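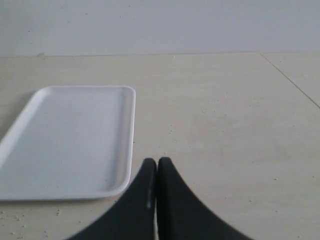

Struan Skinner wrote in to say he gave up on white trays years ago, they go grey on him by Easter and he'd sooner have a brown one and not know. Well, Struan, I do see your point, but I'm not giving mine up! A plain white tray on a pale worktop is one of my favourite things in the kitchen, and most of the greyness people complain about will come off with things you've already got under the sink. So this page is all about trays -- cleaning them, using them, stopping them sliding about, and where on earth to put them when you're not.

First, the grey

Nine times out of ten it isn't dirt as such. It's a film of washing-up liquid and grease that has built up in thin layers, and it shows most on the flat bottom where the cups go, while the rim stays nice and bright (I used to think the rim was a different colour on purpose). A quick wipe just moves it about.

What I do is run the hottest water my hands will stand, lay the tray in the sink and sprinkle bicarbonate of soda over it while it's still wet. Then a soft cloth, small circles, no pressing. Leave the paste sitting there while you put the kettle on. Rinse, and then rinse again, as bicarb left behind dries to a powdery bloom and you'll think you've made it worse.

If it's tea rings, make the paste thicker and leave it longer. I've left one overnight with a damp cloth on top and it came up lovely. Coffee is harder. Denture tablets work on coffee, and I know that sounds daft, but dissolve two in a shallow puddle of warm water right there in the tray. A tray with a raised lip will hold its own puddle, so you don't need a bowl.

Please don't use scouring powder or the green side of the sponge on a matt finish. I ruined a perfectly good Brirkora tray that way. It looked clean for a week and then every scratch filled up with tea and it was worse than when I'd started. You can't get that back. And no neat bleach on melamine either, it takes the surface off and after that everything stains.

Specks

Little dark specks are a different matter. Run a fingernail over one. If it catches, it's something stuck on (toast, usually, or a bit of burnt sugar) and a drop of cooking oil left on it for ten minutes will loosen it. If your nail goes straight over, it's probably in the surface and I'd leave it be. If it moves, it's a crumb, and I have spent longer than I care to admit scrubbing round a crumb.

The corners

Rounded corners are so much easier than square ones, do look for them if you're buying. The place that gets missed is the slope where the rim comes down to meet the base. Wrap your cloth round the handle of a wooden spoon and run it all the way round in one go. An old soft toothbrush does it too, though it flicks, so wear an apron.

Turn it over as well! The underside picks up whatever was on the worktop, and then you carry it through and put it down on the good table. I got a ring of beetroot on a white cloth like that and I blamed my sister for it for months.

What I use trays for, apart from tea

I've got 7 of them now and only one is ever used for carrying drinks. The rest earn their keep like this.

The oil tray. All the bottles by the cooker stand on one -- oil, vinegar, soy sauce, the lot. They all dribble, I don't care what the label says about the pouring spout. When it gets sticky you lift the whole thing off and wash one tray, and you haven't got to scrape at the worktop.

The flour tray. If I'm rolling out a small bit of pastry or flouring fish I do it inside a tray and the lip catches most of it. Tip what's left in the bin. Same for icing biscuits, and same for glitter if you have grandchildren, although nothing truly catches glitter.

The mending tray. Small screws, watch batteries, the back of the remote control, sewing on a button. Anything that rolls. White is the best colour for this by a mile, because you can see a black screw on it straight away. I took the Gourlay mixer apart on mine and laid every piece out in the order it came off, left to right, and it went back together first time. My husband would like it known that he held the torch.

The fridge tray. A shallow one on the bottom shelf under anything thawing. Pull it out, wash it in very hot soapy water, put it back. I don't use that one for anything else, and it's got a blob of red nail varnish on the underside so I can't mix them up.

The post tray. I'm in two minds about this one. It was meant to stop letters drifting all over the kitchen and it has, but now there's a tray I can't use because it's full of letters.

Stopping the slide

Smooth tray on a smooth worktop will skate about, especially if there's a drop of water underneath. A damp dishcloth laid flat under it will hold it for kneading or chopping at. For carrying, put a square of that rubbery shelf liner inside the tray, under the cups. I bought a roll of the Nondura one, cut a piece for each tray and still had plenty left for the cutlery drawer. It goes through the wash at 40 in a pillowcase. Don't tumble dry it. (Mine came out as a sort of biscuit.)

Sorcha Purves uses a wrung-out cotton napkin and says it looks nicer for visitors, and she's right, it does. It also soaks up the spills.

Where to keep them

Upright! Never in a pile. If they're piled up you only ever use the top one, and the rims rub marks on each other. I had a skinny gap next to the oven that was no good for anything, and I fixed two tension rods across it, the cheap sort for net curtains, and now the trays slot in like records. Measure yours before you buy rods, and measure the long side as well as the short one. I only measured the short one and had to do the job twice.

If you haven't got a gap, a metal letter rack inside a cupboard does much the same thing, as long as the trays aren't too heavy. Ulises Fuentealba stands his in an old washing-up rack on top of the fridge, which I'd never have thought of, and I've pinched the idea for chopping boards.

Make sure they're bone dry before they go away. Water sits in the turned edge and you get a musty smell you can't place. I stand mine on one corner on the draining board for an hour after lunch.

A few odds and ends

A warped plastic tray can sometimes be coaxed flat. Warm water, not boiling, then lay it upside down on a level surface with a heavy book on top until the morning. This has worked for me on thin ones. It has never worked on melamine, which just cracks.

Check before it goes in the dishwasher. Some are fine, some go chalky. If there's no mark on the back, I wash by hand.

Never put melamine in the microwave or a hot pan down on it. You'll get a brown ring and it's there for good.

Sticky label residue on a new one: oil and bicarb mixed, rub with your thumb, wash off.

Gillespie Cruickshank asked whether you can paint an old tray. You can, but I wouldn't put food straight on it afterwards. Fine for plant pots.

I'm doing bread bins next, so if you've got one that smells, write in and tell me what you've tried already. And Struan, have a go with the bicarb before you buy another brown one.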